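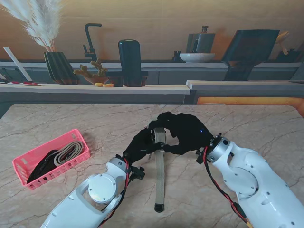 그림 4-1. 양팔 작업 셀에서의 스트랩 취급. 작업대 중앙에 카키색 직물 스트랩, 왼쪽에 감긴 스트랩이 담긴 바구니.

4장. 스트랩 정리 공정의 설정과 작업자 역할

4.1 적용 범위

이 장은 Trumis 양팔 셀을 버클 달린 직물 스트랩의 정리 공정에 투입할 때의 설정 절차와, 투입 이후 달라지는 작업자 업무를 다룬다. 대상 독자는 셀 담당자, 포장 라인 작업자, 교대 책임자이다. 로봇 팔의 기계적 설치와 전원 연결은 2장, 핸드의 영점 보정은 3장을 따른다.

본문의 수치는 Flirnham 포장동의 설정값을 기준으로 한다. 다른 사업장에서는 4.6절의 시험 운전을 마친 뒤 값을 확정한다.

4.2 용어

셀: 로봇 팔 두 대, 핸드 두 개, 작업대를 합친 단위.
셀 담당자: 해당 교대에서 셀의 기동, 정지, 오류 해제 권한을 가진 사람.
버클 단: 스트랩에서 금속 버클이 달린 쪽.
끝단: 버클 단의 반대쪽.
보류품: 셀이 처리를 중단하고 사람에게 넘긴 스트랩.

4.3 작업대 준비

1. 셀을 정지 상태로 두고 조작반의 모드가 '수동'인지 확인한다.
2. 작업대 윗면을 마른 천으로 닦는다. 세정제를 사용한 경우 완전히 마를 때까지 기다린다.
3. 바구니를 작업대 왼쪽에 놓는다. 바구니는 비스듬히 놓아도 되지만 팔의 이동 영역 안으로 들어와서는 안 된다.
4. 스트랩 한 개를 작업대 중앙에 세로로 펼친다. 버클 단이 핸드가 잡는 쪽에 오도록 하고, 끝단은 접히지 않게 작업대 면에 붙인다.
5. 스트랩에 꼬임이 있으면 손으로 푼다. 꼬인 상태로 투입하면 보류품으로 처리된다.
6. 두 팔의 케이블이 스트랩이나 바구니에 걸리지 않는지 눈으로 확인한다.

주의: 케이블을 당겨서 위치를 바꾸지 않는다. 여유 길이가 부족하면 2장의 케이블 고정 절차를 다시 수행한다.

참고: 작업대 너머에 놓인 물건은 공정에 사용되지 않는다. 다만 팔의 이동 영역을 침범하는 물건은 기동 전에 치운다.

4.4 파지 설정

1. 조작반에서 [공정] - [직물] - [스트랩]을 차례로 선택한다.
2. 파지 강도를 40으로 입력한다. 단위는 최대 강도에 대한 백분율이다.
3. 왼손 파지 위치를 '가장자리', 오른손 파지 위치를 '가로지름'으로 지정한다.
4. '버클 회피'를 켠다. 이 항목이 꺼져 있으면 손가락이 버클 테두리를 직접 누를 수 있다.
5. 이동 속도를 80으로 입력한다. 시험 운전 중에는 이 값을 넘기지 않는다.
6. [저장]을 누르고 설정 번호 9에 기록한다.

주의: 파지 강도를 높여 미끄러짐을 해결하려 하지 않는다. 미끄러짐이 반복되면 핸드의 장갑 표면을 점검하고, 마모된 장갑은 교체한다.

경고: 자동 모드에서는 두 손 사이로 손을 넣지 않는다. 버클이 걸린 경우에도 반드시 정지 버튼을 누르고 두 팔이 멈춘 것을 확인한 뒤 접근한다.

4.5 작업자 업무의 변경

셀 투입 전에는 포장 라인 작업자가 스트랩을 한 개씩 펴고, 버클을 검사하고, 감아서 바구니에 담았다. 투입 후의 분담은 다음과 같다.

셀: 파지, 버클 위치 정렬, 감기, 바구니 투입
라인 작업자: 스트랩 공급, 꼬임 제거, 버클 외관 검사, 보류품 처리
셀 담당자: 기동과 정지, 오류 해제, 설정값 변경, 기록 작성
교대 책임자: 인원 배치, 수작업 전환 결정

버클 외관 검사는 셀에 이관하지 않는다. Flirnham에서는 5월 시험 운전 때 셀이 버클 테두리의 작은 흠을 구분하지 못했고, 이후 공급 단계에서 사람이 검사하는 것으로 절차를 고정하였다.

반복적인 감기 동작은 줄어드는 대신 대기와 감시 시간이 늘어난다. 한 사람이 감시 업무를 교대 내내 맡지 않도록 공급 담당과 감시 담당을 휴식 시간마다 바꾼다. 순환표는 교대 책임자가 작성하여 셀 옆에 게시한다.

참고: 수작업 감기 숙련도를 유지하기 위해 라인 작업자는 매달 한 교대를 수작업으로 진행한다. 이 시간의 처리 수량은 셀의 실적에 합산하지 않는다.

4.6 시험 운전

1. 모드를 '시험'으로 바꾼다.
2. 스트랩 한 개를 4.3절에 따라 배치한다.
3. [단계 실행]을 눌러 파지까지만 진행한다. 버클이 두 손 사이에 있고 스트랩이 접히지 않았는지 확인한다.
4. [단계 실행]을 다시 눌러 감기를 진행한다. 감긴 스트랩의 옆면이 어긋나면 이동 속도를 낮추고 2번부터 반복한다.
5. 바구니 투입을 확인한다. 먼저 담긴 스트랩 위에 겹쳐 떨어지면 투입 위치를 수정한다.
6. 색상이나 두께가 다른 스트랩을 함께 다루는 경우 종류마다 2번에서 5번까지 수행한다.
7. 결과를 셀 일지에 적고 셀 담당자가 서명한다.

Flirnham 포장동의 시험 운전에서는 스트랩 1870개를 처리한 뒤 설정값을 확정하였다. 시험 운전 수량은 사업장의 취급 품목에 따라 교대 책임자가 정한다.

4.7 보류품과 오류 처리

증상: 핸드가 스트랩을 잡지 못함
조치: 정지 후 버클 단의 위치를 다시 맞춘다. 스트랩이 작업대에 들러붙어 있으면 4.3절 2번을 다시 수행한다.

증상: 감기 도중 정지
조치: 꼬임 여부를 확인하고 스트랩을 보류함으로 옮긴다. 같은 스트랩을 두 번 이상 재투입하지 않는다.

증상: 바구니 가득 참 알림
조치: 셀을 일시 정지하고 바구니를 교체한다. 교체 후 바구니의 위치를 확인하고 재개한다.

증상: 한쪽 팔만 응답하지 않음
조치: 자동 모드로 재시도하지 않는다. 전원을 차단하고 정비 담당에게 연락한다.

오류가 해제되지 않으면 교대 책임자가 수작업 전환을 결정한다. 전환에는 대략 9분이 걸리므로 후속 공정에 먼저 알린다.

4.8 교대 인계

인계자는 다음 항목을 셀 일지에 기록한다.

- 사용한 설정 번호와 변경한 값
- 보류품의 수량과 사유
- 장갑 및 케이블의 상태
- 라인 작업자가 제기한 불편이나 위험 사항

인수자는 기록을 읽고 셀을 한 차례 시험 모드로 실행한 뒤 서명한다. 위험 사항이 미결로 남아 있으면 자동 모드로 전환하지 않는다.

설정값 변경 요청은 Kaiwen Xia(공정 기술), 업무 분담과 순환표에 관한 문의는 Cuiping Hou(포장 운영)에게 전달한다.

다음 장: 5장. 장갑과 손가락 관절의 정기 점검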